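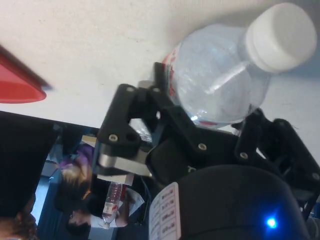

Rin Sakamoto asked whether you can skip the grip calibration if you only ever pick up one kind of thing. I tried that myself in August and had to redo the lot, so please don't!

4. Setting the grip force

1. Put the arm in Teach mode and wait for the Swai menu to come up on your laptop.
2. Open the fingers fully, then type 125 into the width box. (That's my number — yours may be a touch lower if you printed thicker links.)
3. Set force to 15 and close on a plastic bottle, near one end.
4. Lift slowly, about 20 mm, and hold. If it slips, go up one step at a time and try again.
5. Happy? Press Save twice. The first press only stores it until you switch off, and yes, I lost an evening to that.

Note: bottles squash more with the cap off, so I leave mine on and do all my tests that way.

Caution: never go past 80 on force. The printed links will flex and then crack at the screw holes — ask Qusai, he's got a drawer full of them. Keep your own fingers well clear while it closes, and know where the stop button is before step 3.

Wrist alignment comes next, in section 5.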